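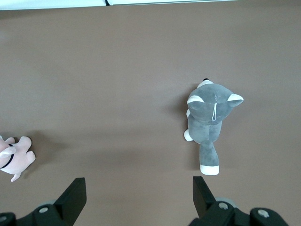

I've been living with the Britmont kit for 24 days now, the two-arm version, and I have opinions. Mostly good ones! I went in expecting to send it back (I sent the Rostari back inside a week, and I don't miss it), and instead I keep finding excuses to stay late and have it pick up stuffed animals.

Plush is a mean test, by the way. Sales demos love blocks and little boxes, stuff with edges. A stuffed husky has no edges. It squishes, it lies at whatever angle it likes, and if you grab it by an ear the rest of it swings. So that's what I'd ask any seller to show you before you hand over $1105 for the starter plan, and if they reach for a wooden cube, well, ask again.

I logged 73 tries with the settings straight out of the box, and 51 of them ended with the toy where I wanted it. I'm happy with that for a first month. What I'm less happy with is the manual, which spends four pages on unpacking and one paragraph on finger spacing. Finger spacing is the whole game with soft stuff! Too narrow and you just shove the toy along the table.

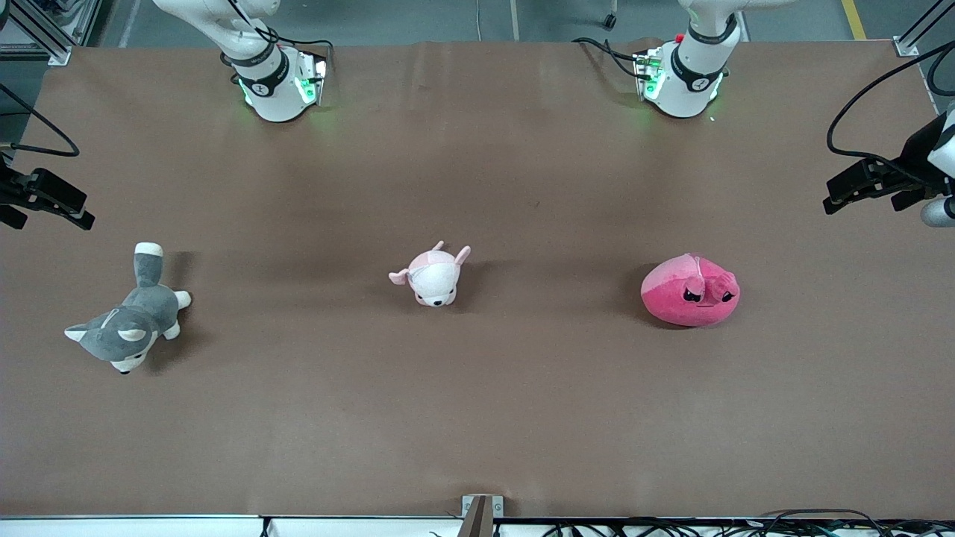 Abilio Lorente thinks I'm going too easy on them. He wrote back that a kit at that price should come with soft-object settings already loaded, and that the support line took two days to answer him about a cable. Fair enough, mine took one. I'd still buy it again, but I'd skip the extended plan until they fix that manual, and I'd put the money toward spare fingers.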